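Speaker notes -- "Teaching by hand, teaching by remote"
Sewwandi Ranasinghe, Wimeck
Slot: 20 minutes including questions. Start at 11, after the coffee break.

Slide 1. Title. Thank Ningsih Osman for the teleoperation data. Say which parts are her work: the leader arm, the logging, the latency tests. The board tasks are mine.

Slide 2. Two ways to show a robot a task. By hand: the arm is in freedrive, the operator holds the wrist and moves it. By remote: the operator moves a second device and the arm follows. Both give a recorded path plus gripper commands. Do not go into learning methods yet.

Slide 3. What hand guiding costs. The operator's arms and body get into the camera view, and the policy never sees them at run time. Force readings at the wrist include the operator's push. We can replay the path and record again without the person, but then the part has to start in the same place. Mention that Gunawan does it this way and accepts the extra time.

Slide 4. What remote control costs. No direct feel of contact. Operators slow down near the board and make small corrections that end up in the data. Delay makes this worse. Pause here -- people usually ask about delay now. Defer to slide 7.
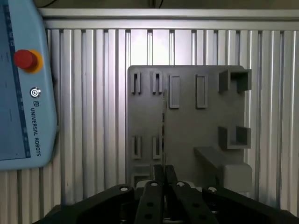

How many demonstrations does one insertion task need before training is worth starting?

We start at 20 for a fixed board position, and add more only after looking at where the policy fails.

Slide 5. Insertion, setup. Rod in the gripper, board upright, camera at the wrist. Point out that the rod and the fingers stay in view through the approach, so the wrist camera carries most of the useful signal. The grasp angle varies between demonstrations. Leave that variation in. If every grasp is the same, the policy fails on the first crooked one.

Slide 6. Rejection rules. Drop a demonstration if the rod slips in the fingers, if the protective stop trips, or if the operator changes target halfway. Keep the ones with a missed first try and a clean recovery. Bakalero deleted those in their first round and had to collect them again in March.

Slide 7. Delay. Show the 2 operators side by side. Same task, same arm. The new one overshoots, the trained one waits. Do not read out the axis values.

Slide 8. Mixed approach. Hand guide the coarse approach, switch to remote for contact. The Femerel logger keeps both on one clock. Without a common clock the join shows up as a jump in velocity.

Slide 9. Open items. Tool changes mid-task. Boards that move. Backup slides start at 13 if anyone wants the calibration steps.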